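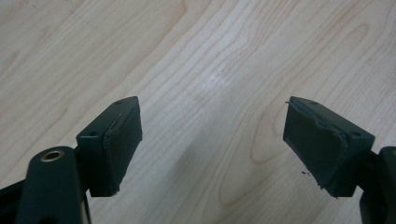 Clearing the Table: project report
Luana Camargo and Teófilo Ticona
November 19, 2022

Our project started with an argument over where to put a cup of tea. We share a study room at Cukbridge with one big wooden table in it, and by the second month of term you could hardly find a spot on it to open a book. So we decided to look at how a shared table fills up, and whether a simple rule would keep it clear.

We kept a diary for three weeks. Every evening one of us wrote down what had been left behind, and whether it was still there the next day. Teófilo did most of the early ones (I kept forgetting, sorry Teófilo). By the end we had 83 entries, but five were so badly written that we couldn't read our own handwriting, which left 78 to work with.

Paper was the worst by miles. Old handouts, envelopes, receipts, the corners people tear off to write a phone number on — it all settles in and then everyone is scared to throw it away in case it matters. Mugs came next, though they did at least get moved once someone ran out of clean ones.

In the first week we changed nothing. In the second we put a tray by the door for anything without an owner, and that filled up so fast it became a second messy table. The third week was the one I liked! Whoever left last had to clear the lot, wipe down the wood and put the leftovers on the shelf.

I hadn't realised how nice the grain is. There are big looping lines in it, a bit like the contours on a walking map, and I'd been sitting on top of them since March without noticing. Wiping along the grain is easier on the arm too, although Teófilo says I imagined that. Small scraps are still easy to miss on such pale wood, so we go over it twice.

If we did it again we'd ask the other people who use the room to keep the diary as well. Ours only covers evenings, and I suspect the mornings are worse.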